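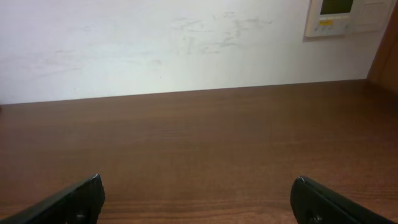
The supervisor at Dogar has worked in commercial laundry long enough to remember when the only machine in the finishing room was the steam press, and she talks about the new arm the way some people talk about a new puppy. "I come in early to see what it learned," she says. "My husband thinks I've lost it."

Dogar washes and folds linen for small hotels, clinics and a few restaurants. Since March the finishing room has had a robot arm working at one of the desks. The arm runs on software from a young company called Moltus, and its job is cloth: picking up a piece that is lying in a heap, finding an edge, spreading it out. The laundry trains it on the same work its people do, with a person working alongside.

I asked her why they began with something that sounds so simple, and she laughed out loud.

"Simple! Everybody says that. Try explaining to somebody how you pick up a pillowcase. You can't do it, you just know. A box stays a box when you pick it up, but cloth turns into something else every time you touch it. I had never thought about that in my life, and now I think about it in the shower."

The first weeks were slow. The arm would reach for a fold and close on nothing, or it would take two layers when it needed one. The crew, 12 people on the day shift, had opinions about all of it, and those opinions ended up being useful. One of the folders pointed out that she never goes for the middle of a heap. She looks for a place where the cloth stands up a little and pinches there. The people from Moltus wrote that down, and the next round of training was built around it.

"She was so proud," the supervisor says. "Twenty years of folding and somebody with a laptop is asking her how she does it, and taking notes – real notes! I think that changed the mood more than anything management said."
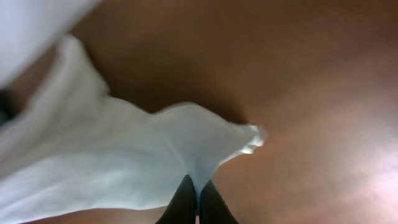

White cotton is still the hardest, in her view. The folds are hard to read when everything is the same color, and thin cloth bunches up the moment it is pinched. "Towels are friendlier. They have some body. Thin stuff just goes wherever it wants. But you should see it when it gets a good grip and the whole piece comes up. People cheer. We still cheer, in December."

She keeps a log of the tries, which she started on paper and now keeps in a spreadsheet. In the last round she showed me there were 700 of them, and 649 were marked as good picks. The other ones interest her more. She has a column for what went wrong, filled in with words the crew made up. A "ghost" is when the fingers close on air. A "double" is two layers. A "sock" is when the cloth twists up into a tube, and she says there is no fixing a sock, you shake it out and begin again.

What has changed for the people? She took a while with that one.

"Shoulders," she said first. "Pulling linen out of a pile all day gets you in the shoulders and the wrists. If the arm can do the pulling apart, my folders can do the folding, and checking for stains, which needs eyes and some judgment. We are not there yet. It is slower than any of us. But I can see where it goes."

There was worry too, and she doesn't brush it off. At the first meeting two people asked straight out if they should look for other work. The owners put in writing that no hours would be cut during the trial, and she pushed for that herself. "I told them I wasn't going to ask my crew to teach the thing that sends them home. You want their hands and their knowledge, you give them something solid back." The agreement runs as long as the trial does. What happens after that is still being talked over, and she would like it settled sooner.

Two of the folders now spend part of the week as trainers. They guide the arm through the work, mark the tries and reset the cloth in between. The job came with a raise and a chair, and she isn't sure which was more popular. One of them had never used a computer at work before. "Now she corrects me on the spreadsheet. She fixed my formulas!"

Not everything has been smooth. Woltik, the firm that services the presses, had to come back twice to move a power line, and the desk was too close to the walkway at first, so people kept bumping their hips on it. The crew also grumbled about having to stop and step back whenever the arm moves. She understands, but she won't bend on it.

Next on her list are fitted sheets. I asked if she thought the arm would ever manage one.

"I can't fold a fitted sheet so it looks right, and I've been at this most of my life," she says. "I'd love for it to teach me."

The trial at Dogar continues through next spring. A second laundry, Bultau, has asked to send a few of its own folders over to watch, and she has already told them to bring their difficult pieces along.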